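Gráinne Hennessy
Thursday, February 13, 2025

OK, the thread I promised about why the Pastau grippers spent two days closed for business. Or open for business, depending on which one you asked.

Symptom: you squeeze the handle, the fingers close, the log says they closed. Then at some random point the log decides the fingers are wide open. Fingers have not moved. Log is very confident.

Haziq blamed the firmware. I blamed Haziq. This took up most of Monday.

First clue: it only happened when two people worked side by side, passing things between them. One gripper alone on the bench ran 240 cycles without a hiccup. Put a friend next to it and it went to pieces by cycle 18. Relatable.

So naturally we suspected radio interference and moved the router. Then we moved it back. Larasati asked if we had looked at the cable. We said of course we had looked at the cable.

We had not looked at the cable.

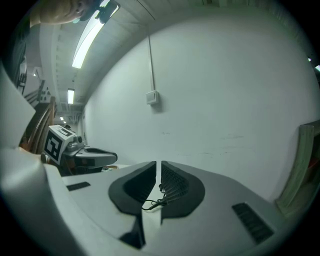 The finger sensor cable gets a bit of slack so the fingers can travel. Fine. But the slack has opinions, and on a handover the other person's gripper can lean on it. Do that enough and the connector backs out by a hair. No click, no warning light.

And when the connector lifts, the sensor input floats, and our code reads a floating input as "fully open." I wrote that line last April. There is a comment next to it that says "fine for now."

The part that bugs me isn't the lost data, it's that the same code runs on the Raju arm. A real arm with a real motor that believes its fingers are open will happily try to close them harder. Anjani had over 60 newtons on a test block before she hit the stop. Block is dead. Anjani is fine — annoyed, but fine.

Changes as of this morning: a missing sensor is now a fault and everything halts. Cable gets a clip and a shorter loop. Handovers are off until all the units have both.

Haziq would like it noted that it was, technically, firmware. Noted.

Recent posts
Why the Tanora charger hums
Janham bench move, part 2
Labeling your e-stops so people can find them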